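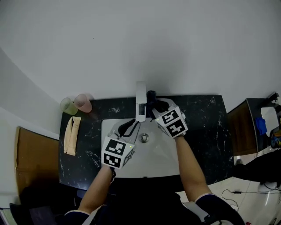

Kerola project: progress report to the Drallico fund
2020-11-26

Summary

We have a result we are very happy with. The policy trained only on demonstrations from hand-held grippers now does better on our sink and counter tasks than the one trained on teleoperated data, and it took far less collection time to get there. Details are below, along with two things that still don't work.

Data collection

Collection in homes went faster than we planned. By the end of October we had 1781 usable two-handed demonstrations, all recorded by people wearing the head camera and holding a gripper in each hand. A further 237 were thrown out, nearly all because the marker cubes on top of the grippers were lost from view for too long. Bathrooms were the worst for this at first. People lean in close over a basin, one hand crosses the other, and the head camera sees one cube where it should see two. We changed the instructions so that wearers keep a little more distance, and losses dropped right away.

Of the usable set, 777 demonstrations come from bathroom sinks. We had meant to spread the effort evenly over rooms, but sinks turned out to be such good teaching material (tight spaces, a faucet in the way, shiny surfaces, two hands that have to work around each other) that we kept going back for more!

Method

The main change this period is in how we line up the two hands. We used to track each gripper in the room and work out the distance between them afterwards. Now the Drolis tracker estimates each gripper relative to the other first, and places the pair in the room second. Small errors in the head position no longer pull the hands apart. It is a simple idea and we wish we had tried it in the spring.

Result

On the held-out bathrooms, the new policy finished 70 percent of its trials with no help. The teleoperation baseline finished fewer than half. What pleased us most was the behavior near the faucet: the robot brings one arm in beside the tap and leaves the other clear, much as our demonstrators do.

Open problems

Glossy white basins still upset the depth estimate, and the arm sometimes stops short. Soft items such as folded towels are also weak, mainly for lack of data.

Next period

We will collect more cloth handling, rerun the full test on the second arm pair at the Galli site, and release the tracker code with a short write-up. Spending is on plan and we are not asking for any change to the budget.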